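Speaker notes: walnut supply and what it means for Genthorpe growers
Spring growers' meeting, second session, after the coffee break

Good morning again, and thank you for coming back so quickly from the coffee. I will speak for half an hour and I want to leave time for questions. If you cannot hear me at the back, please raise a hand.

(Slide 1, title. Do not stay long on it.)

I buy and sell walnuts for Tusunier, and I have done this work for many years, first on the quality side and later on the sales side. I am not an economist. What I will tell you comes from the contracts I see, the lorries I wait for and the telephone calls I get from bakers who are unhappy. Please take it in that spirit.

(Slide 2, the season so far.)

The crop came in later than we wanted. The rain in the last weeks before harvest kept the shakers out of the lower orchards, and the nuts which stayed longest on the ground have darker kernels. You know this better than I do. For me the effect was that the light halves were short from the first day, and the pieces were plenty.

Shipments were slow at the beginning and then they became strong. March was the best month we have had at the Firkberg warehouse. We sent out 139 containers, and most of them were in-shell. I was pleased, but I want to be careful with this number. A part of it was late loading from the month before, when the port was not working normally. If you put the two months together and divide, the picture is good but it is not extraordinary.

(Pause here. Ask who still has unsold in-shell. Wait for hands.)

So, for those who raised a hand. In-shell demand usually goes down after the spring holidays. The buyers who want it for the autumn will not open their books before the summer is nearly finished. If you are holding in-shell now, you are holding it for a long time, and you pay for the cold store every week. I would talk to your packer about cracking at least a part of it.

(Slide 3, prices by grade.)

I do not show prices from other companies, only the direction. Light halves are firm. I had two buyers last week who asked for the same lot. Combination grades are stable. Dark pieces are weak, and I do not see a reason why they should improve before new crop. When a baker can choose, he takes the lighter piece at nearly the same price, and the dark one stays in my warehouse.

Somebody will ask me about the currency. It has helped us. It can also stop helping us, and we should not build a price on it.

(Slide 4, sorting and packing. This is the part people asked for last year.)

The labour question is now a large part of the cost. At Haslam the packing line has had trouble to fill the night shift during all of the winter, and the same is true for the other lines I visit. The optical sorters do the colour well. They do less well with a piece of shell that is almost the same colour as the kernel, and for this we still need people at the end of the belt.

What has changed is that the suppliers now come to us with offers for the handling work: case filling, palletising, moving trays. Some of it is ready and some of it is only a nice film. I would ask three things before signing anything. Who cleans it, and how long does the cleaning take? What happens with it in the months when you do not pack? And who comes when it stops on a Sunday in the middle of harvest?
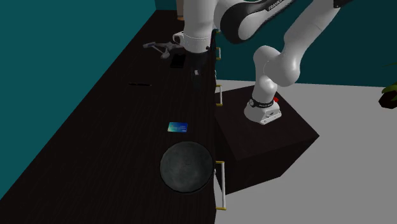
Slide 4: Robotic arm beside a long table (computer rendering)

I do not say that a small packer should buy or should not buy. For a line which runs nine weeks in the year, the sum is difficult. For a line which also packs almonds or hazelnuts, it is easier, because the equipment works in more months. Do the calculation with your own hours, and do not use the hours in the brochure.

(If time is short, jump to slide 6.)

(Slide 5, quality claims.)

We had fewer claims than in the last season, and I thank you for this. The ones we had were nearly all for moisture. Please measure after the dryer and again before the lorry leaves, and write both figures on the sheet. When a buyer complains and I have both figures, the discussion is short. When I have only one, I usually have to give something away.

Also the bags. The liner must be closed properly. I have opened cartons where the liner was only folded over, and after some weeks the kernels smell like the carton.

(Slide 6, what I expect until new crop.)

The carry-over will be small in the light grades and larger than I would like in the dark ones. I expect that shipments will go down from now, slowly, as in a normal year. The first estimates for the new crop will come, and they will be too high or too low. Please do not sell forward your whole orchard on the first estimate. Keep a part open, and tell your packer early what you intend to do.

If the bloom is good and there is no frost in the valley, the buyers will wait. They can see the weather report too. In that case I would prefer to finish the old crop early at a fair price.

(Slide 7, contact for the Firkberg office. Leave it on the screen during questions.)

Thank you for your attention. I think we have time for some questions before lunch. Please speak slowly if you can, and say the name of your orchard first, so that I can find your deliveries in my list if I need them.

(Remember: the sample trays are on the side table. Light halves on the left, combination in the middle, dark pieces on the right. Take them back to the office afterwards.)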